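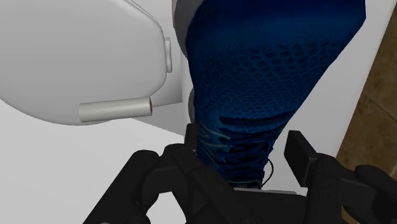
Blue knit shoe in the gripper, wrist view from my sim.

Gripper sim: knit shoe keeps twisting in the fingers

Last updated: Saturday

Rory Gourlay
Hi all, I'm building a shoe-tidying arm in my garage (the family calls it MacAulay) and I'm getting the simulation sorted before I let it loose on real footwear. It picks up boxes and mugs fine. Shoes, no. The fingers close down by the laces, it lifts, and somewhere in the move the shoe starts to rotate until the toe hits whatever is next to it. I'm running 3,000 physics steps per lift and the fingers close at 60 percent of max force. More force just makes the mesh jitter. I've also got that black lace loop hanging down near the right finger and I wonder if it's catching on something. Anyone been through this? I'd love to have it working on the real arm by July!

Share | 3 comments

Beathag Pollock
Ooh, I had this with a slipper in the Greltarwood workshop! Check your collision shape first. If you let the importer make it, you probably have one big convex lump wrapped around the whole shoe, so the fingers are squeezing a smooth blob and touching it at one or two points. Split it into smaller convex pieces (I ended up with 153, which was overkill, but it ran) and turn on torsional friction for the finger pads. Mine was at zero by default and the slipper spun like a propeller. Then drop your force back down to where the jitter stops.

On the lace, look at whether it has any collision at all. A lot of shoe models have the laces as looks only, and then it can't snag on anything. Turn on the collision overlay and you'll know in a minute. I'd also try gripping closer to the middle of the shoe's weight, so there's less of it trying to swing around.

Forkora
what she said. or use a smaller timestep, fixed mine. never bothered with the collision stuff

Share | 12 views today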